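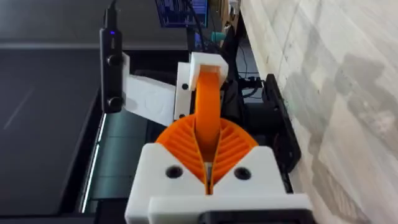 Zerkix publishes cord bundling guide for shared workbenches

Bustalton, 10/23/22

Zerkix has published a bench guide covering the storage of short utility cord in shared workshops and classrooms. The guide, titled Flevden, sets out one method for coiling and tying cord up to 3 metres long so that each length can be kept on a tabletop or in a drawer without tangling.

The method applies to braided and twisted cord of light gauge. The user lays the cord out straight, removes any twist, and folds it back on itself in even turns. The last 33 centimetres are held back, wrapped around the middle of the bundle and passed through the end loop. The tail is pulled snug and left short. Knots that need a tool to release are excluded.

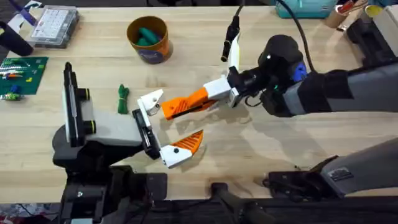
Cord colour is left to the workshop. Where several lengths are in use, the guide recommends one colour per length, with green assigned to the shortest. On pale timber surfaces such as butcher block, a saturated colour is preferred to natural or white fibre, which is harder to locate during pack-up.

A section on bench layout advises that bundles be set down in the open centre of the work surface while in use and returned to storage at the end of each session. Bundles should be kept clear of rails, clamps and mounting hardware along the bench edge, where a loose tail can catch. Power and signal cables are outside the scope of the guide and should not be tied by this method.

The first draft was circulated in July to workshops using the Petkov drawer system. Changes made after that draft include a revised tail length and a simplified labelling table. The labelling table now has three columns: length, colour and drawer.

Flevden runs to 30 pages and is available in print and as a download from Zerkix. Printed copies are punched for a standard ring binder. Workshops holding the July draft should discard it and use the current edition.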